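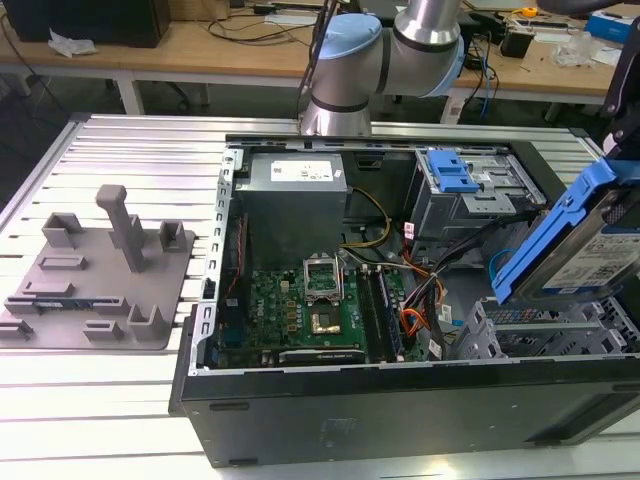

1. Attendance and apologies

Present: Nantana Tanasarn (chair), Lorna Crichton (minutes), heads of radiology, emergency medicine and general practice liaison, patient representative for the Wemberg district. Apologies were received from the pathology lead. The meeting opened at 2:05 p.m. and was quorate.

2. Minutes of the previous meeting

Approved with one correction. Under item 6, "referral received" should read "referral accepted." The distinction affects the start date used in the waiting time report.

3. Review of delayed diagnosis cases

L. Crichton presented the quarterly review. The audit sample was 225 closed files from the Wemberg and Skikivholm sites. In 11 of these the interval between first presentation and confirmed diagnosis exceeded the local standard. In 4 of the 11, an abnormal imaging report had been issued on time but there was no record that the requesting clinician had opened it.

Radiology noted that reports marked "unexpected finding" are sent to the shared inbox of the requesting department. The emergency department confirmed that its inbox is checked at shift change only. General practice liaison stated that practices do not receive a copy unless the patient has been discharged.

The patient representative asked whether patients in the affected group had been informed. The chair replied that all had been written to and offered a meeting. Two meetings have been held. The representative asked that future letters name a contact person and give a direct telephone number. Agreed.

4. Acknowledgment of results

Three options were tabled: a second telephone call by radiology, a daily unread list sent to each department, and mandatory sign-off in the records system. The telephone option was not supported on staffing grounds. The department heads favored the unread list as an interim measure — to begin in December — with sign-off to follow once the Drelta module has been tested.

It was noted that the module currently times out when a list exceeds 2000 entries. The supplier has been told. No repair date has been given.

5. Second opinion requests

The draft procedure prepared by the Altıntaş working group was discussed. Section 3 requires the patient to apply in writing. Members considered this too narrow, and verbal requests will be accepted if the clinician enters them in the notes on the same day. Section 5 (transfer of images between sites) was held over.

6. Actions

LC to circulate the revised patient letter.
Radiology to supply the first unread list to all departments.
Emergency department to propose an inbox schedule covering nights.
NT to write to the supplier about the timeout — copy to records management.
General practice liaison to report on copying arrangements for patients not yet discharged.

7. Any other business

None. The meeting closed at 3:40 p.m.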